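3.2 What ends up on the table

I should start by admitting that this was supposed to be the short section. When I planned the Lolent study, my interest was in the kitchen counter and the fridge, and the table was going to get a paragraph, maybe two. Then the visits started, and I kept writing "fruit is on the table again" in my notebook until I gave in and made it a category of its own.

By the end of September I had 1,011 item entries from 45 households. I threw out the ones where I couldn't read my own handwriting or had logged the same bowl twice, and that left 985 to work with. An entry is one kind of item in one spot, so two bananas lying together make a single entry, and so do two bananas with a third one on top. I went back and forth on that rule for weeks, and I'm still not in love with it, but it kept me from treating a bunch as five separate decisions.

My first surprise was how rarely fruit had the table to itself. In the Goel apartments especially, it shared the cloth with things that keep more or less forever - nuts in jars, hard candy, crackers in a tin - and people talked about all of it in one breath as "the snacks." Figure 4 has the kind of mix I mean, and the bananas in it are well into the stage I call "speckled" in the coding sheet. 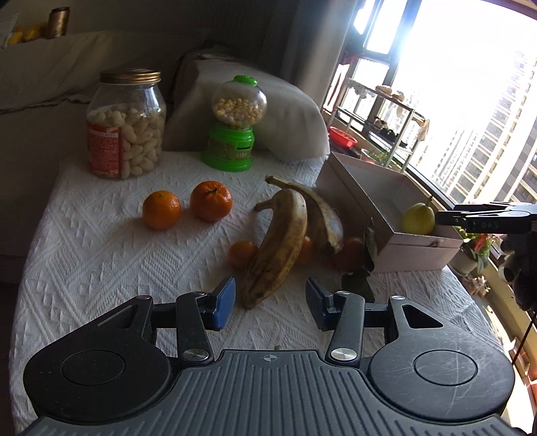
Figure 4. Mixed table storage on a white textured cloth: a glass jar of unshelled peanuts with a gold-colored lid, a toy gumball machine with a green base, two round citrus fruits, and two brown-speckled bananas.

The coding sheet has four stages for bananas: green, yellow, speckled, and brown. Speckled gave me the most trouble by far! Some people told me a speckled banana was at its best and they'd been waiting for it. Others, sometimes in the same family, said it was already headed for bread. I ended up recording the peel only and leaving the opinions for the interviews in Section 4, where they get the room they deserve.

Citrus was easier to code and harder to explain. Peels don't give much away, so I noted the type, whether there was any green left on the skin, and what the fruit was sitting next to.

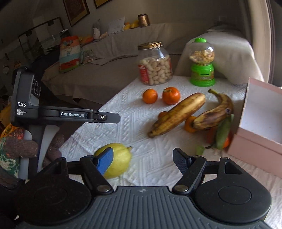

The neighbors matter more than I expected, too. Over in Brondosard, where the kitchens are smaller, citrus and bananas were usually kept within a hand's width of each other, and when I asked why, the answer was nearly always that this was where the groceries got put down. Very few people mentioned ripening. One woman did keep her lemons on a separate plate, but she told me it was because she liked the plate.

I also want to flag a problem with the Emell visits. Those were scheduled in the late afternoon, when kids were home and eating, and the counts per table are lower there. I haven't corrected for it. I tried weighting by time of day and got numbers I didn't trust, so the Emell rows in Table 2 are reported as they came and marked with a dagger.

Tablecloths, finally, were logged as plain, patterned, or none. I had no hypothesis about them when I added the column, and I don't have a good one now, though fruit placed straight on a cloth was much more common than fruit placed straight on bare wood. Bowls and plates are handled separately in Section 3.3.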